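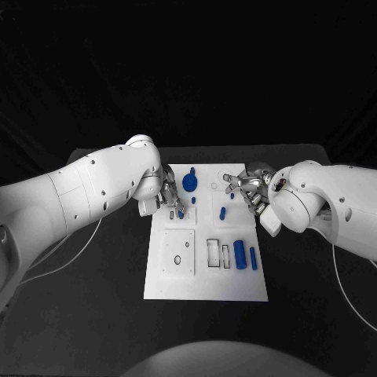 Extended warranties: reader questions

Do I need the store's plan?
Probably not. The Kultent plan on a $53 toaster oven costs $31. Do that math before the cashier finishes talking.

What does "full coverage" cover?
Less than it sounds like. Prudex leaves out cords, filters, finish and "normal wear," and Prudex decides what normal is. Ask for the exclusions page. If they won't print it, walk.

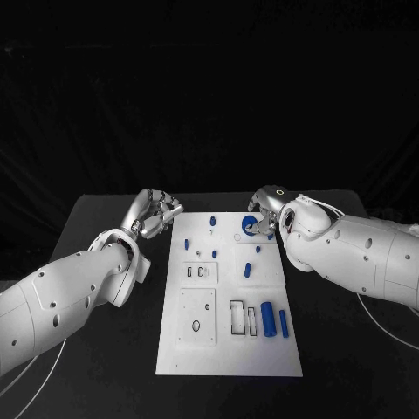

Doesn't my credit card already do this?
Some do. Call and ask, and get the terms by email. I wouldn't trust the brochure.

Flemum says I can cancel anytime. True?
Technically. You get a prorated refund minus a fee, and the form has to be mailed. I waited from December until spring for mine.
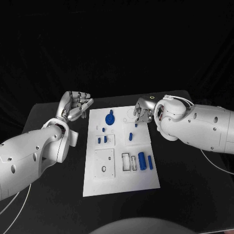

Blue parts on a white board.

Is there any plan you'd buy?
Maybe Kaneko's, on a laptop that travels. It has two claims a year and no deductible that I could find. I'm still looking for the catch.

Filed under: Shopping Smarter, Fine Print

Comments

Kazue Ebihara
Prudex turned down my dryer claim over lint. In a dryer.

mopbucket
My Flemum claim got paid in two weeks, so they're not all bad.

tess_r
Paid once doesn't mean paid twice. Keep your receipts.

We use cookies to remember your settings. By staying on this site you accept our cookie policy.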